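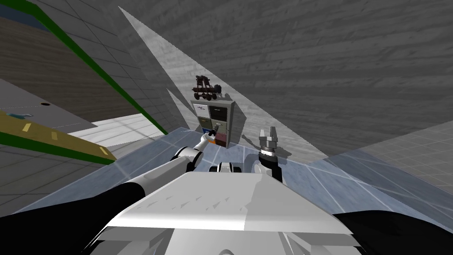

Left gripper down at the orange-red drawer in the simulator, right one held up with its fingers open.

Small Drawers, Small Steps: Workshop Tips for Planning a Drawer Task

If you have a little parts cabinet at home you know how fussy those drawers can be, and they get a good deal fussier when it's your software doing the pulling! I have been writing drawer routines for two-armed robots in Prosolus since May, mostly in the evenings with a cup of tea going cold, and these are the habits that have saved me the most grief.

Name your drawers by row and column. I started out with colors, which was lovely until I had gray ones next to black ones and the detector got them muddled whenever the lights changed. Keep the color as a second check if you like.

Plan the approach in two pieces. Bring the gripper to a spot 6 cm out from the drawer front, stop, look again, and then go in straight and slow. One long sweeping path looks prettier on the screen, but it clips corners.

Give the idle arm a job, even if the job is staying put. Pick a parking pose well to the side, save it by name, and have the planner treat that arm as an obstacle. (I forgot this once and spent a whole evening blaming the Hosoda path smoother, poor thing.)

Whatever sits on top of the cabinet belongs in the collision model too. A plain box drawn a bit too big is fine — there's no need to model every wheel and crossbar on a wooden catapult.

Pull along the drawer's own line. Take that direction from the cabinet's pose and refresh it before each pull, in case the cabinet has been nudged. I cap the pull at 15 cm and let the routine quit early if the force climbs.

Change one thing at a time, then run the batch again. Mine is 200 tries with the cabinet shifted and turned a little each time, and it takes nearly 2 hours on my old machine, so I start it before supper. Save the seed of every failed run! Being able to replay the exact same miss is worth more to me than any chart.

Posted July 14, 2023 in Workshop Tips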